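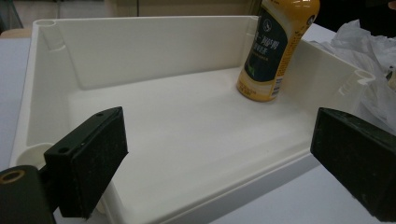 Figure 1. White plastic tray with a bottle standing near the back right corner.

4. Repertoire and listening at the Tustolo sessions

4.1 Setting and material

The Tustolo is a licensed room above a row of shops, and has hosted a monthly improvised music session for most of the past decade. It holds 92 people seated. The session is run by the Abeysekara Quintet, which acts as house band and opens each night with a set of its own before other players are invited up. We attended six sessions and made audio recordings of all of them with the permission of the band and the venue. Two further sessions were attended without recording equipment and are used here only for background.

The material falls into a small number of types. Standards from the usual fake books make up the largest share, played mostly at medium tempo and in the original key. Original tunes by members of the quintet come next, and these are almost always confined to the first set. The remainder is made up of blues heads, a handful of modal vehicles, and free pieces with no agreed theme. Free pieces were announced as such on every occasion, usually with a short spoken introduction.

One original, "Hina", was played at each of the recorded sessions. It is a 21-bar form in a slow three, with an irregular final phrase that visiting players often found difficult. The quintet has recorded the tune on its album Zorkham, where it runs to a little under the length of a typical live performance. Because it recurs so often, "Hina" gives us a useful point of comparison, and the analysis in 4.3 relies on it heavily.

4.2 Who listens, and to what

Earlier writing on jazz audiences tends to divide listeners into a committed core and a casual outer group. We found this division workable for the Tustolo but coarser than we would like. Some regulars came every month and paid close attention to the first set, then moved to the back of the room and talked through the jam. Others arrived late for the jam alone and took little interest in the originals. Both groups described themselves as serious listeners when we spoke to them at the bar.

Applause was our main evidence for attention during the music. We marked the place and approximate strength of applause on a transcript of each recorded performance. In standards, applause followed solos in nearly every case, whatever the quality of the solo as judged by the musicians afterwards. In originals it was less regular. Listeners seemed unsure where one solo ended and the next began, particularly when the rhythm section carried a texture across the join. In free pieces there was almost no applause until the end, and on one night there was a long silence before anyone clapped.

Drummers had some influence over this. A clear fill or a return to the ride cymbal at the end of a chorus drew applause reliably. Where the drummer played through the join without marking it, the room usually stayed quiet. The quintet's regular drummer was aware of the effect and told us that he avoided marking the join in "Hina" on purpose, as the tune "doesn't want people barging in."

4.3 "Hina" in performance

The six recorded performances of "Hina" differ mainly in the handling of the last phrase. On the album the phrase is played as written, with the bass holding a pedal note underneath. In the first two live performances the band followed the same plan. From the third onward the pianist began to delay the final chord, at first by a beat and later by a full bar, so that the form was stretched each time around. The bass player adjusted by extending the pedal. The horns did not change their parts, and came in over the delay with the opening melody.

Visiting soloists were invited to join the tune at two sessions. On the first occasion a guitarist lost the form in his second chorus and was brought back by the bass, which dropped to a simple statement of the roots. On the second, a tenor player treated the delay as an open section and played across it without reference to the bar count. The band followed her, and the performance is the longest of the six. Members of the quintet described it to us as the best version of the season, although two of them also said they would not want to play it that way every time.

Audience response to the longer version was mixed. Applause at the end was the strongest we recorded for any original, but conversation at the back of the room was also at its loudest during the middle choruses, and it can be heard clearly on the recording. We do not think these observations conflict. A loud room may hold a good many people who are listening closely, and audio alone gives little indication of how attention is spread among the tables.

4.4 Limits of the material

All of our recordings come from a single venue and a single house band. The September session fell outside our recording period and included a change of bass player, so we cannot say whether the stretched ending survived the new line-up. Our microphone position favoured the piano and the cymbals, and quiet horn passages were sometimes hard to transcribe. Where two transcribers disagreed on a passage, it was left out of the comparison.

Search this journal Advanced Go

Comments

Reader: Good section. I play at a similar session and the point about drummers marking the join matches what happens in our room.

Reader: Is the tenor version of "Hina" available to hear anywhere? The album take is fairly tidy by comparison.

Reader: I'd have liked the applause transcripts as an appendix.

Contact the editors | Copyright held by the authors | Posted July 21, 2023 | Back to top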